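Staff Networks Board > Ideas and events
Topic: Clothes swap for the Pride network – yes or no?

AmberTimmermans
12th January
Hello all, and a belated happy new year! I've been mulling this over since the Christmas quiz and wanted to put it to everybody before I book anything. I'd love the Pride network at Dewulf to run a clothes swap in the ground floor canteen, open to the whole building, with whatever is left over going to the Udard housing project (they take in young people who've had to leave home, and they're always short of smart things for interviews). We have 200 pounds left in the pot and I think we could do it for much less. What do you reckon?

milo_accounts
Lovely idea Amber, count me in for carrying tables. I've got two bin bags of shirts from before I gave up on ironing. Could we do it over a long lunch so the warehouse lot can come too? They miss out on nearly everything we put on after five.

Petra_W
I'll be the grump, sorry. I like a swap as much as anyone but I'm not sure what it has to do with the network. Last year we had the speaker from Drollico and 37 people came and stayed for questions, and I still get stopped in the corridor by people who were moved by it. I'd hate us to spend the money on coat hangers and lose the bit where people learn something.

AmberTimmermans
Fair point Petra, and I loved that talk too. I suppose my thinking is that a talk brings in those who already feel comfortable walking through the door, and a swap might bring in somebody who'd never put their name down for anything with Pride in the title. When I first started here it took me ages to come along to a meeting – I'd have come for a free cardigan, no question.

jonty
With Petra on this one, mostly. Could you do both? Somebody from Udard says a few words at the start, then everyone rummages.

Petra_W
I could live with that, if it's a proper ten minutes and not shouted over the kettle.

milo_accounts
Room booking goes through Milix now by the way, not reception. Ring extension 3324 and be patient with the hold music. They'll want to know about rails and tables at least 4 working days ahead.

AmberTimmermans
Thank you both, that's a much better plan than mine. I'll write to Udard tonight and ring Milix in the morning. If you have hangers going spare at home please put them by, any colour, any state. More when I hear back x

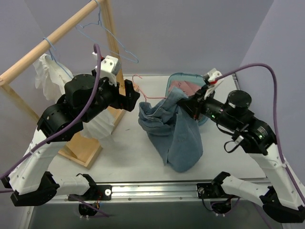 White clothes and blue hangers on a wooden rack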